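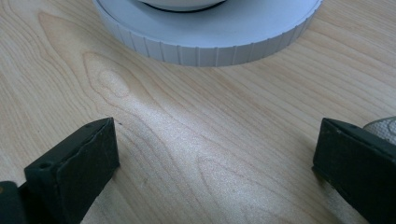

Mulix open day, Skidton
2025-06-18

I went mainly for the handheld gripper station, having read the Esero write-up in January and come away with more questions than answers. Staff ran the demonstration first, then let visitors try. You hold the tool, bring the two fingers around an object, close, lift, put it down. The recording is then used to train an arm.

Their target is 600 recordings per task before any training starts. I did 23, of which 19 were accepted. The other four were rejected for closing too early, a fair call. My habit was to start squeezing while the wrist was still moving.

Approach angle matters more than I expected. Come in flat over a smooth tabletop and the finger tips drag; come in steep and you lose sight of the contact point. I settled on something in between and went slower.

The arm itself ran a policy called Nagano in the next room. It paused before each grasp -- long enough that people kept asking if it had stopped. I asked about the control rate and was told to email. I have, and will add the figure if they send it.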